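How to Move a Jewelry Sorting Bench Over to Robot Sorting

Last updated October 7, 2018
6 min read

These are the steps we followed at the Lasham returns shop in Stevby when part of the sorting bench was handed over to a robot cell. The cell is a Costik, two arms over a flat table, supplied and set up by Kubíček. Our work is mixed fashion jewelry: bracelets, charms, pendants and chains that come back loose and have to be separated, checked and put in the right bin. Before the change all of it was done by hand, up to 600 pieces a shift.

The guide is written for a bench lead or shop manager. It covers the people side and the teaching side. Wiring, guarding and air supply are in the supplier's manual.

1. Write down what the sorters do

Spend a full shift at the bench before you talk to any supplier. Write down each kind of move, in the sorters' words. Ours had names for things we had never put on paper. "Walking out" a chain meant lifting one end and letting the rest slide free. "Parking" meant setting a doubtful piece to one side to look at again later.

Then mark each move as one of these:

- easy to hand over (a beaded bracelet lying on its own)
- maybe (two bracelets touching, a charm under a cord)
- keep with people (knotted chains, loose pearls, anything with a broken clasp)

Let the sorters do the marking. Our manager's first list had knotted chains in the "maybe" column and the bench moved it the same afternoon.

2. Settle jobs and pay before the cell arrives

Do this part on paper. We told the bench which tasks would go, which would stay and which were new. Three tasks were new: teaching, exception sorting and checking the bins. Teaching time was paid at the checker's rate, and output targets were dropped for anyone who was teaching that day.

If hours are going to be cut, say so now. In our case they were not cut, but two evening shifts became day shifts, and that was hard for the people with second jobs. We should have asked about it earlier.

3. Set up for teaching

The Costik learns from people doing the task with hand-held grippers. The person works the gripper with one hand, its jaws do the picking, and a camera on the tool records the move. You need:

- a pair of hand-held grippers for each person teaching
- a flat surface with a cover that does not slide
- a shallow open tin or tray
- a mix of pieces like the ones you really get

Use different surfaces and covers on different days, patterned as well as plain. Our first recordings were all made on the same white mat, and the arms did badly on anything else. Change the background and the light too.

Check the pads before each session. Wipe off dust and skin oil with a dry cloth. A greasy pad lets beads roll.

4. Record the moves

Work slowly at first. Close the jaws on the piece, pause, lift, pause, and then carry it to where it goes. The pauses feel silly but they make the recordings much easier to cut up afterward.

Cover these cases, in any order:

- bracelet from the tin to the table
- bracelet from the table to the tin
- one piece out of a loose pile
- a cord bracelet held up so the ends hang free
- one piece passed between two grippers

Cord and beads need different handling. With cord, grip near a knot or a charm if you can. With beads, let the jaws settle on either side of the strand before you close. Small charms are best left until people have had some practice.

If you drop something, keep recording and pick it up again. The supplier asked us to leave those in. We deleted ours for the first week and had to redo them.

Plan for 300 good recordings of each type of move. Ours took most of September with people teaching in pairs, and we stopped sooner on the beaded bracelets, which went well from the start. 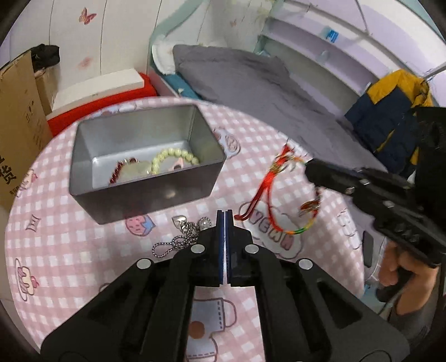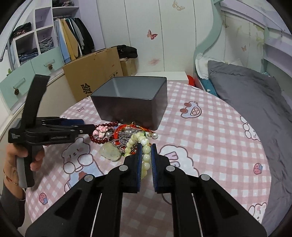

A sorter on the Stevby bench, asked to read this page before it went up, said step 4 makes it sound easier on the hands than it is. By her account the first two days were the worst, with a sore thumb and a feeling of having gone back to being a beginner. She also wanted it written down that picking a red cord off a patterned cloth with a gripper takes far longer than doing it with fingers, and that managers should try it themselves before setting a number for the day.

We have since set one. The limit is 44 recordings per person per day, with a break halfway through, and nobody is asked to make up the difference. Swap hands if the tool allows it. Two people teaching together should trade places after each break.

5. Run the cell next to the bench

Keep the hand bench going while the cell starts up. Give the cell only the pieces from your "easy" column. Set a bin beside it for anything it leaves behind or puts down twice, and have a sorter empty that bin on a fixed schedule so it does not turn into a pile for the next shift.

Check every bin the cell fills during this period. After two weeks ours was placing 92 percent of the easy pieces correctly. Most of the misses were pendants that had been picked up along with a bracelet. Those went back to the teaching table as new cases.

Post the results where the sorters can see them, misses included. They spotted the pendant problem before the supplier did.

6. Change the day's work

With the easy pieces gone, what reaches the bench is harder. Every chain is a tangled one and every clasp needs a look. This came as a surprise to us and the old piece counts stopped making sense - a sorter who used to clear a tray before lunch might now spend that time on a handful of knots.

What we changed:

- piece counts were replaced with a simple log of trays finished
- exception sorting is limited to half a shift, then the person moves to checking or teaching
- good lamps and magnifiers were bought for each seat
- any sorter can stop the cell without asking first

The stop rule matters most in the first month. Show each person the button and have them press it once while the cell is running.

7. Keep teaching

New stock brings new shapes. When a piece turns up that the cell keeps leaving behind, put several of them in a box marked for teaching and book a session once the box is full. We do this every second week. Book it as normal paid work on the schedule, and keep at least two trained people on each shift so that one person's vacation does not hold it up.

Store the hand-held grippers with the jaws open and the pads off the shelf surface. Spare pads are ordered from Kubíček and have taken a while to arrive, so order the next set when you open the last one.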